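Progress report to the Aravena Fund
Ziko Community Pantry - packing and labelling project, second quarter

Dear Sewwandi,

Thank you again for your patience while we got this together. January is always a scramble for us, with half the regulars away at the beach and the other half turning up with zucchini, but I'm pleased to say the project is well and truly on its feet, and I've enjoyed sitting down with a cuppa to write it all up for you.

As you'll remember, your grant was to help us move away from the old system of cardboard boxes and masking tape, and into resealable bags with a proper label in each one. We've now sent out 263 bags through the Tasevberg and Derberg pick-up points, which is well ahead of where I thought we'd be. The Thursday session has grown to nine regular packers, and there's a lovely hum in the place by mid-morning.

The zip-top bags have been a real favourite. We went for clear ones so that people can see what they're getting, and the label goes inside, where it can't rub off in somebody's shopping trolley. Families have told us they wash the bags and use them again for school lunches, which I was delighted to hear!

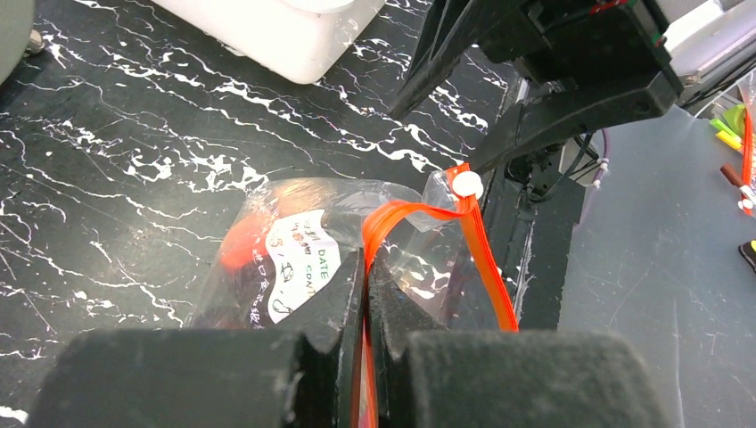 Labelling took a bit longer to settle. We started with English only, then a few of our older neighbours asked whether the contents could be written in their own languages as well, and of course they could - it just meant finding people with neat handwriting and a bit of time on their hands. The date is the part we're strictest about, and any bag without one goes back to the bench.

On the money side, we are a little under budget for bags and a little over for labels and pens, and the two more or less cancel out. Duarte Leitão will send the receipts separately.

For the next six months we'd like to add a third pick-up point and buy a second set of shelves. I'd love you to come and see a session if you're ever out our way.

Warm regards from all of us at Ziko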